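Prutbridge Desk Cell, software release 2
Reviewed by Araceli Nava, 16 December 2021

We run a returns and kitting room for office and training supplies. The work is sorting pens, markers, notebooks and course books back into sets before they go out again. Until June it was done by hand at 14 benches. Two of those benches now have a Prutbridge cell: one arm, a two-fingered gripper, a camera near the wrist, and the Lirico scheduling software that assigns jobs to it.

I supervise the room. I did not choose the product and have no connection to the vendor.

Small items

Pens and markers are the hardest class we handle. They lean, they overlap, and a cap can hide behind another cap. The cell approaches a mesh holder from the side and works close to the rim. Single markers lying on the cloth are a simpler pick than those standing in a full holder. The camera cable needs attention at setup. It should have enough slack for the full reach of the arm, and the operator should check its path before each shift.
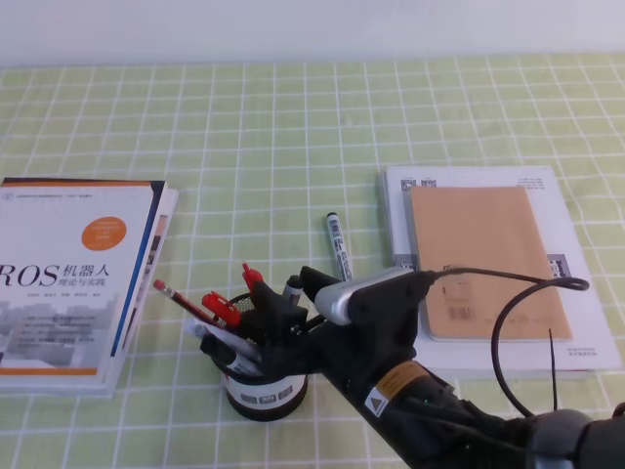 Books and flat stock

Thick paperbacks are identified by cover. Recognition is good on large titles and poor on small print, so two printings of one textbook go to a person. Mixed Chinese and English titles gave us no extra trouble once Saodah Tarigan had entered the catalog records. Gripping is the weaker part. The fingers have to come in low at a corner of the page block, and a book resting on another book may shift when touched.
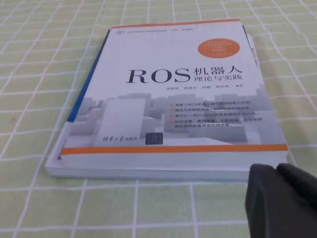
The default approach speed is too high for this. We reduced it and lost 8 seconds per book, a cost we accept.

Effect on staff

No positions were cut. Man-sik Pyo and Sebastián Gaete moved from sorting to exception handling: clearing stops, re-teaching positions, deciding what the software could not. Both report less wrist strain. Both also report more interruptions, and the alert tone is the same for a minor stop and a serious one. Sebastián would go back to a manual bench if asked. Man-sik would not.

Training took 39 hours per operator. The manual covers the arm well and Lirico badly.

Verdict

Suitable for mixed flat stock at moderate volume. For pens alone I would keep the manual bench. Separate alert tones should be in the next release.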